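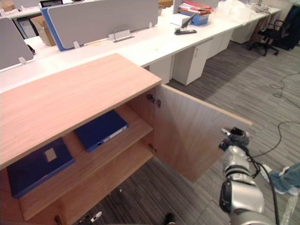 Binders stored flat take up more shelf than binders stored upright, and Natalia Mendoza has spent much of her working life arguing for the upright kind. She plans storage for small offices at Quintero, where the question comes up every time a company moves. Stacked binders get pulled from the bottom, she says, and the pile never goes back in the same order. With one navy binder lying flat on each of two shelves, as in the pale wood cabinet here, she has no objection. "One per shelf is fine. You can reach it and you can put it back. The trouble begins at three."

Her second subject is doors. Mendoza favors hinged doors on concealed hinges for low cabinets, provided the aisle is wide enough. Her minimum is 1000 mm of clear floor in front of a cabinet; many floor plans she receives show 800.

"At 800 a door opens, but you can't stand in front of it and bend down," she said. "People then leave it open for the whole job, and the next person walks into the corner."

The adjustment screws get a check in November, when the heating has been on for a few weeks. She turns them by hand. A power driver strips the hole in particleboard, and a stripped hole means moving the plate. Quintero's own cabinets came from Vanomer with 22 mm tops, a thickness she would order again.
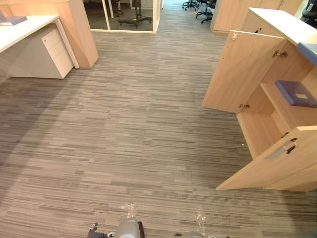
Carpet tile makes the work slower. A cabinet set on tile settles unevenly in the first month, and the doors drift with it. "I level it, load it, and level it again," Mendoza said. "If you level it only when it's empty, you are measuring the wrong cabinet."

She asks clients to keep mobile pedestals under the desks and shared files in the cabinets - never the reverse. Labels go on the spine, facing out, in one typeface. She tried a color system from Utia for almost a year and dropped it when the blue stock ran out.

Her current job is a records move for Stallik, which wants every shelf listed before anything is packed. The list is done. The shelf pins are still on order.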